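4. Preparing the desk cell for a shift

Read this section before your first shift at the cell. It covers the desk-reset job only: putting the things on a shared desk back where the next person expects them. The Flesex handbook covers the arms themselves and stays in the drawer under the monitor.

A word on what to expect. The Itton proposal said the two-arm cell would "free staff from routine desk handling." In June we logged 51 resets, and every one of them had a person standing there from start to finish. Plan your shift on that basis. If your supervisor has given you other duties for the same hour, show them this paragraph.

4.1 Who does what

The operator sets out the items, starts the job, watches it and signs the log. The operator does not edit positions or speeds. Those changes go through Mudassar Usmani on the Zaidi floor, in writing, even when the fix looks obvious.

The old desk-reset round was part of the facilities job and took no paperwork. It now takes a start sheet, a stop sheet and a log entry. Allow time for all three. Do not fill them in afterward from memory.

4.2 Before you power up

1. Take off lanyards, bracelets and anything that hangs. Roll loose sleeves above the elbow.

2. Check that the emergency stop is out and within reach of where you plan to stand. If you have to lean across the table to hit it, you are standing in the wrong place.

3. Look along the floor on the near side. There is a lot of cabling down there, and the original drawing shows far less of it than we have. Do not push it back with your foot. If a plug is loose, leave it and call Zaidi.

4. Run a hand over the table covering with the arms off. Report lifted edges or wrinkles. Marks and stains do not need to be reported unless they are sticky.

5. Power up from the cabinet. Wait until the Turkska panel says READY. READY means the controller has finished starting. It does not mean the table is safe to reach into, whatever the training slides say.

4.3 Setting out the items

The standard desk set has a lamp, a laptop, a mouse pad and a mouse. Other small items may be added if they are on the job card.

1. Put the arms in HOLD and confirm HOLD on the panel. Do this every time, including when they are already parked and look asleep.

2. Stand the lamp toward the far edge, between the two arm bases. Keep the power cord behind it. We run this job with the lamp unplugged, so the plug can lie on the table, but keep it away from the working area.

3. Lay the laptop in the middle, lid closed, hinge toward the far edge. Use the cell's own laptop. Do not use your own, and do not let anyone volunteer theirs to "see if it works."

4. Lay the mouse pad flat to the right of the laptop.

5. Set the mouse down to the right of the pad, on bare table, with its front toward the far edge. The job expects to find it off the pad. New operators put it on the pad out of habit, and the job then stops with a position fault.

6. Step back behind the floor line and release HOLD.

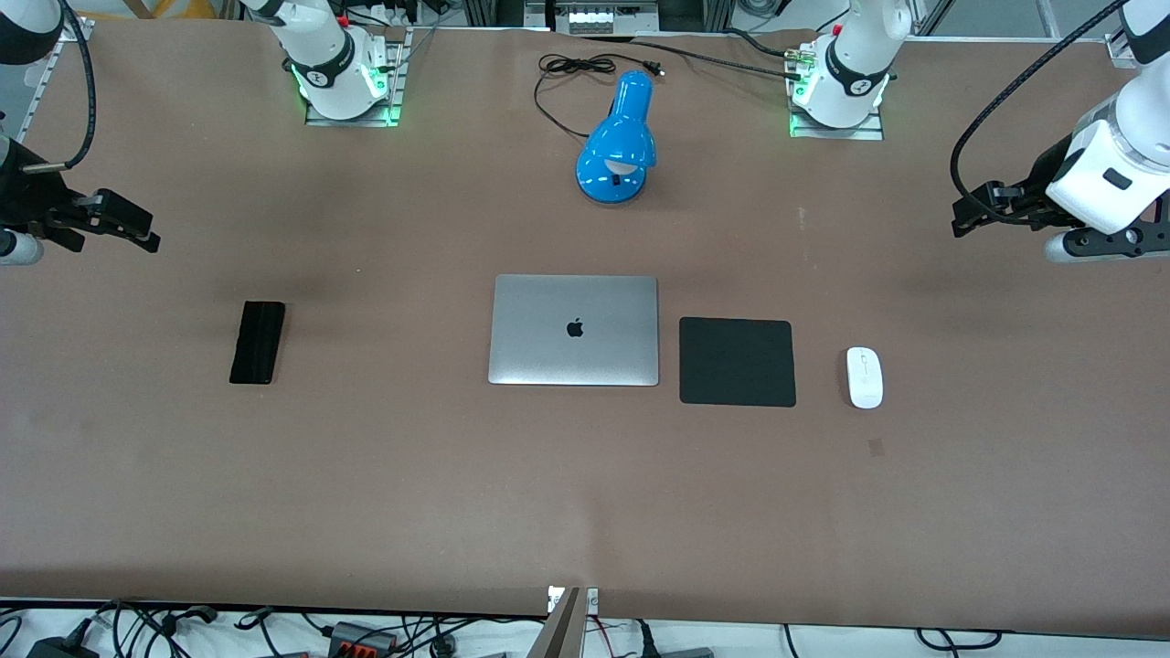

How long the setting out takes depends on who is doing it. People who did the old round are quick at steps 2 through 5 and slow at the panel. People hired since the cell arrived tend to be the reverse. Neither is a performance issue and neither should be written up as one, though the weekly report has a column that invites it. Leave that column blank until someone can tell us what it is for.

4.4 Running the job

1. Select DESK RESET from the job list. Check the item list on the panel against what is on the table. If the two disagree, the table is usually right.

2. Set speed to 70 percent. The panel will offer 100. Decline it.

3. Press START and stay where you can see both grippers. Reading your phone is not watching, and neither is watching from the break room on the monitor feed.

4. If an item slips or is set down crooked, let the job finish its current move, then press PAUSE. Do not reach in to straighten it while an arm is moving.

5. After 2 failed picks on the same item, stop the job. Do the rest of the desk by hand and log it as a manual finish.

CAUTION: The arms can start again from PAUSE without a sound. Use HOLD before any part of you crosses the floor line. PAUSE alone is not enough.

NOTE: Manual finishes are not a mark against you. For the first weeks people were hiding them, and the numbers sent upstairs looked better than the work did. Those numbers were then used to argue for fewer people on the round. Log what you did with your own hands.

4.5 Cords and soft items

The lamp cord is the most likely thing to spoil a run. It is coiled, it shifts when the lamp is moved, and the job has no idea where it has gone. Look at it between runs and move it back if needed, in HOLD.

Keep cloths, paper and bags off the table completely. The supplier says soft items are "supported." We have asked for a job file that supports them and are still waiting. Until it comes, treat the claim as sales talk.

4.6 Ending the shift

1. Let the current job end, or press PAUSE and then HOLD.

2. Confirm HOLD, then clear the items to the shelf. The laptop goes in the locked cabinet.

3. Park both arms from the panel — never by hand, even if they move easily.

4. Power down and write the run counter in the log. At every 500 runs the gripper fingers are due for inspection. If the counter has passed that point and there is no inspection stamp, tag the cell out and leave it tagged, even if the next shift is waiting for it.

5. Write one line on anything you had to do that is not in this section. This matters more than the counter. Most of 4.3 came from lines like that, and the job description for this post still lists none of it.

4.7 Disagreements about the cell

If you think a desk would be done sooner and better by hand, say so in the log and give the time both ways if you have it. Mudassar reads the log. So far the comparison has gone both ways, depending on the desk, and a decision about staffing should not be made on the good days only.

Continue to section 5 for fault codes.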